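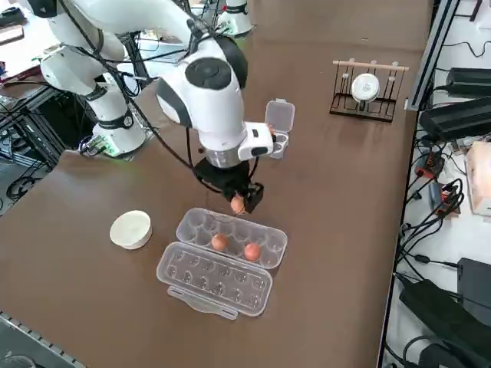

Baudry two-finger gripper, firmware 256 – bench notes

The Baudry replaces the Torard unit we ran until March. At 429 g it leaves more payload for the wrist camera, and the mounting pattern is unchanged. The Lotero controller recognized it without a new driver.
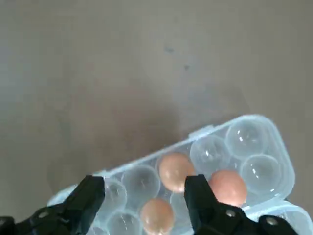 Finger geometry is the main reason to buy it. The tips are squared off and reach down between neighboring eggs, though from the wrist view the right finger hides part of an empty cup. I would pay extra for a slimmer pair. Closex sells one, but Séverine Tessier found it flexed under side load. 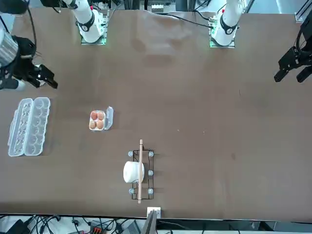
Force control is repeatable at the low end and coarse above it. Default closing speed is too high for shells – set it by hand. The manual covers this on one page, badly. Price is 681 euros with cable, 700 with the spare fingertips. Get the fingertips.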